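Contra el armario de las tazas

Desta Zeleke

En casa tuvimos durante años un armario alto con dos baldas de tazas. Cuando lo vaciamos en junio, para pintar la cocina, salieron 19. Somos tres personas y una de ellas no toma nada caliente. Había tazas de congresos, de un banco que ya cambió de nombre, dos de la ferretería Beyene que regalaban con la compra de un taladro, y una con el asa pegada que nadie se atrevía a usar ni a tirar.

Sostengo desde entonces que las tazas de diario tienen que estar colgadas y a la vista, y que las que no caben colgadas sobran. Sé que es una opinión discutible. Mi hermana la discute cada vez que viene.

El armario cerrado tiene un defecto que se nota poco: permite acumular. Se abre la puerta, se empuja la fila hacia el fondo y siempre cabe una más. Las de delante se usan a diario y las de atrás cogen ese polvo graso de las cocinas que no se va con un aclarado. Además se apilan mal. Una taza metida dentro de otra se atasca, y al tirar de ella se desportilla el borde.

El árbol de tazas, en cambio, tiene las clavijas que tiene. El mío lo compré en una tienda de menaje de la calle de abajo, de la marca Grundine, y es de lo más sencillo: un palo, una base y unos brazos para colgar. También los hay de metal. Hirkmont vende uno cromado que gira, y en casa de unos amigos lo vi bailar cada vez que alguien descolgaba una taza. Prefiero los que se están quietos.

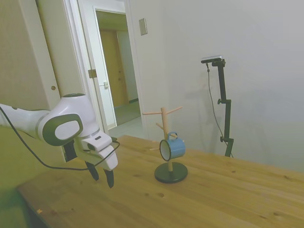
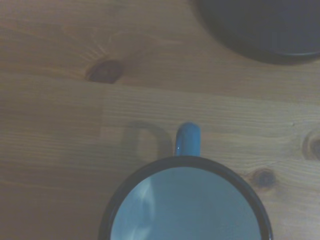 La objeción más seria contra colgarlas es la del peso. Una taza grande de loza, de esas en las que cabe medio litro, tira del palo hacia un lado y, si las demás clavijas están vacías, el conjunto se inclina. Por eso defiendo también el esmalte, que pesa menos y aguanta mejor los golpes. Una taza esmaltada azul, de borde oscuro, queda bien en un árbol de madera clara con base negra, y el asa pasa por la clavija sin pelearse con ella. Con la loza barata no siempre ocurre; hay asas tan estrechas que solo entran en la punta, y ahí acaban resbalando. Conviene probarlo en la tienda, aunque el dependiente mire.

El esmalte tiene sus inconvenientes y no voy a esconderlos. Quema los labios si se sirve el café recién hecho, no puede entrar en el microondas y, cuando salta, deja a la vista un punto negro que con el tiempo se oxida. La serie de Lidex que compró mi madre hacia el año 2000 sigue en uso con varios de esos puntos. Ella la prefiere a cualquier otra y yo también, sobre todo fuera de casa.

Queda la cuestión del polvo, que es la que saca siempre mi hermana. Dice que una taza colgada al aire se ensucia antes que una guardada. Es verdad si la taza no se usa. La que se usa todos los días se lava todos los días, y al colgar de lado recoge poco. Si una taza del árbol tiene polvo, la taza no hace falta.

De las nuestras nos quedamos con cuatro. Las del banco fueron a la caseta del huerto, donde sirven para las semillas, y la del asa pegada la tiré yo una noche, sin consultar. El armario lo ocupan ahora las legumbres y la harina, y la balda de arriba sigue vacía —mi hermana ya ha preguntado si puede dejar allí las suyas cuando se mude—. Le he dicho que no.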